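4.2 Does sprucing up before listing pay?

Sellers are told to paint. The advice appears in every listing guide we collected from the Torkgate market, usually on the first page, and it is rarely followed by anything a skeptical reader would call evidence. The Merrick Realty guide says a fresh coat "more than returns its cost." The Prurier guide says the same in slightly different words and gives a percentage, which we traced back through two earlier editions without finding where it came from. We treat the claim here as a claim, and ask how much of it survives once the houses that were painted are compared with houses that were otherwise like them.

The sample is the one described in Section 3: 2,379 single-family sales in Torkgate and the adjoining Fovotero district, of which 926 had at least one room or the interior woodwork repainted by the owner before listing. Repainting is self-reported on the seller survey. We have no way to check it for most of the houses, and we suspect the answers are generous. A seller who touched up a door frame and a seller who stripped and repainted every molding in the house could both tick the same box, and the wording of the question did nothing to stop them.

The raw difference is in the direction the guides would predict. Painted houses sold for more and spent fewer days on the market. If we stopped there, we would have a result that agents could quote. We do not think it deserves quoting. Painted houses were also newer, more often in the eastern part of Torkgate, and more often sold by owners who had already bought their next home and had a reason to get everything done at once. Those owners also mowed, cleaned out closets, replaced light fixtures and priced with some care. To credit the paint with the whole difference is to give one item on a long list the pay of all the others.

When we match on age, floor area, neighborhood and month of listing, most of the price gap goes away. What is left is positive and small, and its interval includes zero in every version of the model we think is fair. The gap in days on the market holds up better. It shrinks when we add the agent's identity, though, and this suggests that some agents both push their clients to paint and sell faster for other reasons. We cannot separate the two with these data. We are doubtful that anyone could with survey data of this kind, since the agent's advice comes before nearly everything else the seller does.

One might answer that the houses most in need of paint are the ones where paint matters, and that an average over all houses hides this. It is a reasonable objection and we tried to meet it. The walk-through notes, where we have them, grade the woodwork as good, worn or poor. Among houses graded poor, repainting goes with a somewhat better price. But there are nearly 100 such houses, the grades were given by several people who did not always agree with one another, and in the Fovotero portion some of the notes were written after the work had started. Take out the last group and the estimate moves by more than its own size. We report it in the appendix for completeness and would ask that it not be used for anything. 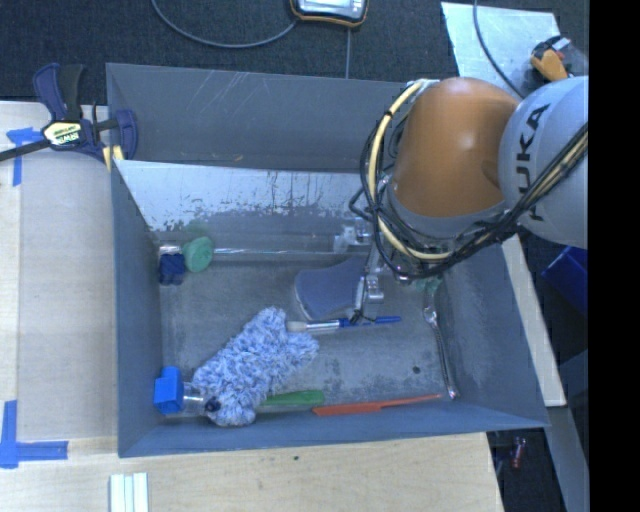 Cost is the side of the ledger that the guides treat most lightly. The usual figure covers paint and, where a painter is hired, the painter's bill. It leaves out the owner's time, and on woodwork the time is most of the job. Walls go quickly with a roller. Moldings, window casings, stair rails and door frames are brushwork, done by hand with something like the blue-handled paintbrush in Figure 1, and the hours are hard to recall once the house is sold. Our survey asked for hours spent on all pre-sale work together, so we cannot price brushwork by itself. What we can say is that sellers who reported painting woodwork also reported much longer totals than those who painted only walls, and that very few of them put any value on those hours when asked what the preparation had cost. Several wrote a zero in the labor line. A few wrote the word "weekends."

Once even a low wage is attached to the reported hours, the small positive estimate from the matched model turns negative for owners who did their own woodwork. We do not lean on this heavily. Some people like painting, or would have spent the same Saturday in front of the television, and for them a wage is the wrong price. Still, a claim that painting "more than returns its cost" should say which cost is meant, and none of the guides do.

We also looked for signs that sellers painted in response to specific advice about the house in hand. The survey asked whether an agent had visited before the work began and whether the agent had named anything that needed doing. A fair share of painting households answered that the agent had come and had named nothing. They painted anyway. This could be pride, or nerves, or habit - our data are silent on motive. It does count against reading the painted group as a set of houses with a known problem that was then fixed. Many of them seem to have been in decent shape already, and a decent house sells well with or without a new coat on the baseboards.

The guides' own evidence, where it exists, has the same weakness in a stronger form. The Prurier table compares the asking price before preparation with the sale price afterward. The first number is an agent's opinion and the second is a fact about the market, and in a rising spring the second will exceed the first whether or not anyone opens a can of paint. Listings in our sample peak in May, and so does painting. A before-and-after comparison with no unpainted group beside it will give that seasonal rise to the painter every time.

There are limits to our own doubts. Photographs may matter more than the walk-through notes do. A buyer who scrolls past a listing never visits, and a chipped door frame in the lead picture could cost a showing that our sale records would never reveal. We have listing photographs for only part of the sample and did not code them. Houses that were withdrawn unsold are missing altogether. If worn woodwork is a common reason for withdrawal, our matched estimate is too low, and we cannot say by how much. Matching also handles only what we measured. Light, smell, the state of the yard next door and the mood of the owner on the day of the showing are all outside the model, and any of them could run with paint or against it.

With those cautions, the reading we find easiest to defend is a narrow one. Repainting goes with a quicker sale, and part of that link may be real. We find no good support for the promise of a higher price, and the promise looks weakest for woodwork done by the owners themselves, where the hours are long and seldom counted. Sellers who want to paint have other reasons available to them, including simply wanting to hand over a house that looks cared for. Whether agents should go on telling them that the work pays for itself is a different matter, and we take up the way the advice is worded in Section 4.3.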